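Department of Early Learning > Student Work > Design and Play Project

Project report, second term
Submitted in July by a student of the Okunstead course group

Sorting and Stacking: A Study of One Peg Toy

1. Why I chose this toy

For my project I had to choose one learning toy and study it during one term. I chose a stacking toy with a wooden base and pegs. The pieces have different shapes and colors, and each one has a hole, so it can go down over a peg. In my country we have similar toys, but the ones I remember have only rings. I wanted to understand what changes when the shape of the piece is also a thing to learn.

The course allows 70 points for this report, and 5 of them are for the reading list. My budget limit was 1,000 in our course tokens, and I did not use all of it. The toy came from the Trutum lending shelf, so I paid only for paper and for a box to keep the pieces in.

2. First step: the pieces without the base

In the guide by Niskanen, which our teacher gave us, it is written that the child should first meet the pieces on a plain table. I followed this advice. I put down only a few pieces at one time, and I left a lot of free space, so the eye has nothing else to look at.

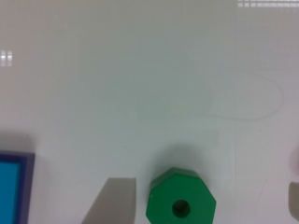
Figure 1. A block with a bright blue top and a darker rim, in the corner of the picture, on the white table.

I noticed that color is the first information. When I asked my classmates to tell me what they see, they said "the blue one" and only later "the square one". I think this is important for a teacher. If we want to teach shape, the color can be a help, but it can also hide the shape, because the child remembers only the color and does not need to look at the corners.

3. Working with the base

The base is long and narrow, made of light wood, and the pegs stand up from it. I tried two orders of work. In the first order I filled the base from one end to the other. In the second order I chose the pieces by color and went to any peg.
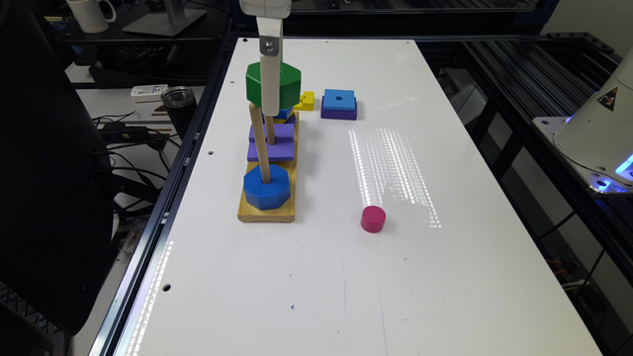

The first order was easier for me to explain, but the second one gave more conversation. The large pieces hide the pegs behind them, and a person who sits at the end of the base has a different problem from a person who sits at the side. I did not expect this. After the second session I always turned the base sideways to the player, and I recommend the same to other students.

The holes need some attention too. A piece must come down straight. If it is tilted, it can stop on the peg, and a small child will push it harder. I wrote in my notes that the teacher should show the movement slowly and say nothing during it.

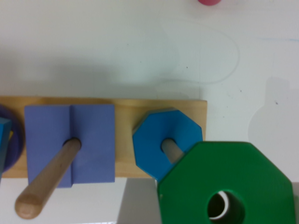

Figure 2. Purple square and blue octagon on the base, with the green octagon close by.

The octagon was the most difficult name. My classmates called it "the round one", "the nut" and "the stop sign". For a young child I would not insist on the word. It is enough to feel the sides with a finger and compare them with a square.

4. Stacking away from the pegs

In the last part I studied free stacking. Two square pieces of different size can lie one on the other, and then the bigger one makes a border around the smaller one.

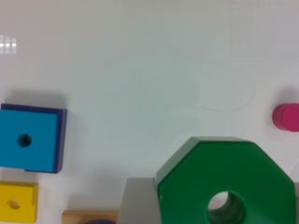
Here the child can compare sizes directly, and no peg holds the pieces in the right place. I find this more interesting than I thought at the beginning. The Breden checklist has no line for free play, so I added one by hand to my copy.

5. Limits of my work

I worked only with adults from my group, and I know their answers are different from the answers of children. My written notes have 2,731 words, and many of them repeat the same thing. In the next term I would like to do the same steps in a kindergarten on a Friday morning, with a shorter form and with the base turned sideways from the start.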